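Tretside music film to tour village halls from Thursday

A documentary following the Tretside town band through its last season with its founding conductor is to be shown in village halls across the county, beginning on Thursday at Plullunmont.

The film, called The Long Rest, was made by the small production company Vogler over 15 months. It follows the band through rehearsals, a cancelled coach trip and a summer of outdoor concerts, most of them rained on. It runs for 83 minutes in the version shown to players and their families in July, but has since been trimmed for general release.

Vogler said it had wanted to make a film about memory and music after hearing that several retired players could still manage whole marches by heart, decades after they had last seen the parts. Two of them appear in the film, playing at the day centre in Tretside where they now spend their afternoons. Their families agreed to the filming and saw the finished scenes before anyone else did.

The band's old recordings are used throughout. They came from a box of 283 cassettes kept in the rehearsal room, many without labels. The sound was cleaned up by Clikeck, a studio which usually works on radio adverts, and a selection will be put online once the tour is over.
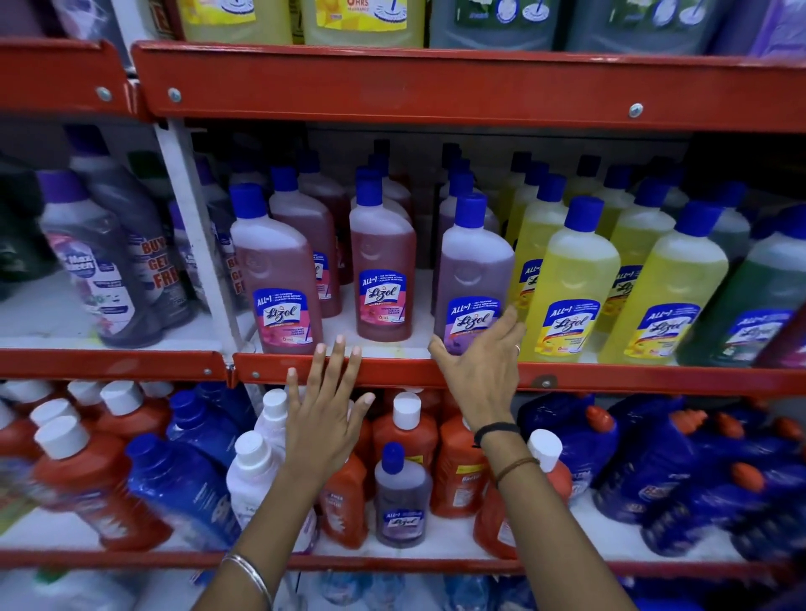 Where to see it

The first screening is at Plullunmont village hall at 7pm on Thursday, with doors open half an hour earlier. Members of the band will play a short set before the film. Four more halls will show it during the following weeks, making 5 screenings in all, and the last will be back in Tretside at the Assembly Rooms.

Tickets can be bought at the door or from the library in Tretside during opening hours. Carers go in free with the person they are looking after. The Plullunmont hall has step-free entry from the car park side, but the front door on the main road has three steps and no rail.

The Assembly Rooms showing will be a relaxed one, with the lights left partly up and the sound turned down a little. People are welcome to come and go, talk or sing along. Tea will be served halfway through, when the film will be stopped for a quarter of an hour.

Money raised will go towards new music stands and the running costs of the day centre's weekly singing group, which is open to anyone living with dementia and whoever comes along with them. The group meets in the same room seen in the film.

Vogler has said there are no plans for a DVD. Halls outside the county that would like to show the film can contact the company directly.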